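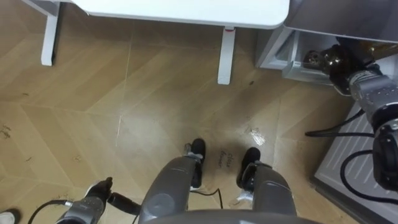 Residential Real Estate Practice
Handout 4: Preparing and reading a listing
Instructor: Delia Mihăilă

Before the class

Please read the Mirani Street listing in your course folder and bring your own notes. We will use it during the first half of the lesson. If you missed Handout 3 (types of ownership), ask Danish Satti for a copy.

1. What a listing is

A listing has two meanings, and students often mix them. The first is the listing agreement, a contract between the owner and the broker. It says how long the broker may offer the home, at which price, and how the commission is calculated. The second is the public text which buyers read. In this handout the word "listing" means the public text, and for the contract I always write "agreement".

2. Facts and opinions

Every sentence in a listing is either a fact or an opinion. "Two bedrooms" is a fact and must be checked. "Charming" is an opinion, and the law usually leaves it alone. The difficult words are in the middle — "quiet", "renovated", "close to schools". A buyer can understand them as a promise. If you write "renovated", say which room and in which year.

Write about the home and do not write about the people who should live in it. Phrases such as "perfect for a young couple" can bring you a fair housing complaint, even when the intention was friendly.

3. Floor area

The area in the listing must have a source: the county record, an appraisal or your own measurement. Write the source in your file. A finished basement is normally reported apart from the floors above ground.

Case for discussion: The owner of a house in Skarley tells you that it has 2898 square feet. The county record is smaller by 152 square feet. The owner explains that a porch was closed in, but she can't find the permit. Which number do you publish, and what do you tell the buyer's agent?

4. Days on market

Buyers look at this number more than sellers like to believe. After 30 days without an offer, many agents will suggest a lower price. Look first at the text and at the showing times. Felicja Pawlak's group presented a good comparison of this in November, and their slides are still in the folder.

5. Homework

Write a listing for the apartment in the Clovari file. Mark each fact with F and each opinion with O, and give the source for every F. Exchange your text with a partner before you send it to me. Laiba Khokhar has no partner yet, so please write to her if you also need one.

Reading for next time: chapter 2, on disclosure by the seller.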